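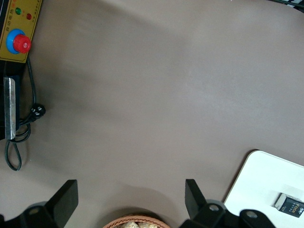 Lecture 6. Can a machine clear the table yet?

Last time we finished with arms on fixed rails in the factory. Today we leave the rails and go to a normal table. The question of the unit is simple to say: which chores can a machine do today without a person standing next to it, and which ones still need the person?

1. What we mean by a chore

A chore in this course is a task which a person does many times, without a drawing or a plan, on objects which are never placed exactly the same. Loading a pallet with equal boxes is therefore a poor example. Moving bread rolls out of a wicker basket is a good one, although for us it is very easy.

2. Why bread is harder than a box

Take a gripper with two flat fingers which face each other. For a small rectangular package the fingers need two parallel sides and the correct angle. If the package lies turned on a tray, the wrist must turn too, and the camera at the wrist must find the edges. Printed words on the package can help, because they give the software something to hold on to.

Rolls have no parallel sides. They lie against each other, so the finger which goes down beside one roll pushes the next. They are also soft, and the force which holds a package well will leave a mark in the crust. Then there is the basket itself. A woven rim is uneven and the fingers can catch on it when they go down or come up.

Please note also the plain table. A matte surface in one pale colour is kind to the camera, and shadows are the main trouble there. In a kitchen you would have crumbs, a patterned cloth and a glass of water - the last one is a problem of its own and we treat it in Lecture 8.

3. Success rate and what it hides

In the Bristitz exercise you will find a table with 1,000 attempts at picking one roll. Do not look only at the total. Look at how the failures are grouped. A machine that fails 2 times in every 50 attempts sounds good, but if it then stops and waits for a person to press the reset, the person cannot go away. In the Kisham bakery case this was the real cost, more than the price of the arm.

Write down for each task:
- the time for one object
- what the machine does after a failed grip
- who has to be near, and for how long

4. The emergency stop

Every cell has one, with a red button that a hand can find quickly. Students sometimes treat it as a sign that the technology is not ready. I do not agree. A bread slicer has a stop also. The better question is how often it is pressed during a normal shift.

5. State of things, in short

Sorting firm packages into a tray: possible today, if the light is stable.
Rolls from a basket: possible slowly, with supervision.
Folding a cloth napkin: in the laboratory, yes. In a canteen I would not promise it.
Wiping the table afterwards: easy to move, difficult to know when it is clean.

Reading for Friday: the Hsueh chapter on soft objects, first 30 pages. The Rastum report is optional, but its section on baskets and bowls is useful for the exercise. Bring your own list of three chores from home and be ready to say which one you would give to a machine first.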